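Jul 8, 2025

Grip fault again on the pick and place job, and this time I stayed on it until I had the cause. Writing it down before I lose the order of things.

Background for my own reference. The job is the Menico tidy-up set in the simulator: ceiling-mounted arm, perforated table, household items scattered, two mesh crates to pick from or place into. The long run is 3,000 episodes. It stopped itself at episode 1,555 on the force watchdog. Haiyan Xiao had left it going overnight and the log was waiting when I got in. Last entry was a commanded close, then contact force on one finger only, then a spike well past the limit, then abort.

My first guess was a bad object mass. Checked the boxes and mugs, all fine. Second guess was the crate collision mesh, and I spent the morning on that. The yellow crate has open lattice sides and I have never trusted it. Replayed the reach into the crate beside the little printed box with contact logging on.

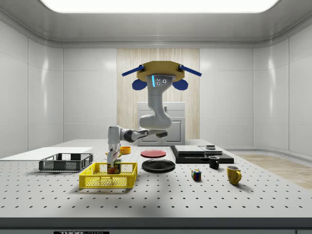 Does the watchdog abort mean the arm would have broken something on the real cell?
Probably the gripper fingers would have suffered first. The spike was on one finger and brief, and the real drive would have tripped on current before the load got as far as the elbow. The crate would likely have cracked at the rim.

Nothing wrong in that replay. Fingers went down inside the crate, no wall contact, clean release afterwards. Ran it 48 times with small changes to the start pose and got no abort. So the lattice is not at fault in general, and the morning was not wasted, only long.

After lunch Yulan Xue asked which object was the target when it stopped. I had not looked. I had assumed the box, as that was the one I had been watching all last week. The target field said tin. Should have been the first line I read.

The tin is a poor thing to grasp. Low, glossy, rounded corners, and the grid floor under it means a fingertip that goes a little too deep has something to catch on. The grasp planner (Kiltico, the old branch, not the one Yulan maintains) picks the approach height from the object's bounding box. For a mug that works. For a flat tin it puts the fingertips at floor level, and it takes floor level from the tabletop. The crate floor sits above the tabletop. The planner has no idea the crate has a floor.

So the fingertip is told to go lower than it can. Most times it slides along a bar, the controller gives up a bit of height, and the grasp goes through with an error small enough that the log ignores it. Now and then the tip drops into an opening, one finger stops dead, the other keeps closing, and the force climbs until the watchdog steps in.

Stepped through the wrist view slowly with the tin in the crate, looking at where the fingers sat relative to the rim on the way in.

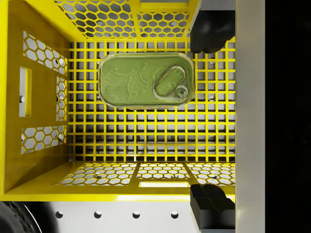 FAULT NOTES

Symptom: one-sided contact force on close, abort by watchdog.
Trigger: flat object resting on the crate floor.
Cause: approach height taken from the tabletop, crate floor not considered.
Reproduced: yes, 8 aborts this afternoon with the tin as target, none with the box.
Status: patched locally, not merged.

The patch is dull. Before the final descent the planner now asks for the highest surface under the object and uses that, plus a small clearance. I also lowered the watchdog limit for the closing phase, so a one-sided contact is caught earlier. Haiyan is not keen on the second change. Her view is that a lower limit will hide the next planning error behind a lot of nuisance stops. Mine is that the present limit was copied over from the Gralloleck cell, which has a stiffer gripper, and nobody here ever chose it. We left it at the lower value for tonight and will compare stop counts.

What bothers me more is the small errors before the abort. If the fingers have been scraping along the crate floor on every flat object, then a good share of the finished episodes are marked as successful with bad contact in them. They would pass any check we run now. Fu wants the set in September for training, and I don't want scraped grasps in it. Wrote a filter for finger contact with anything other than the target and started it on the finished episodes. It is slow. Up to a day, by the rate it was going when I left.

To do: send Yulan the replay seed. Ask whether her branch has the same tabletop assumption, as I think it does. Add target name to the first line of the abort message. Put the black crate through the same test.

Restarted the long run from zero with the patch in.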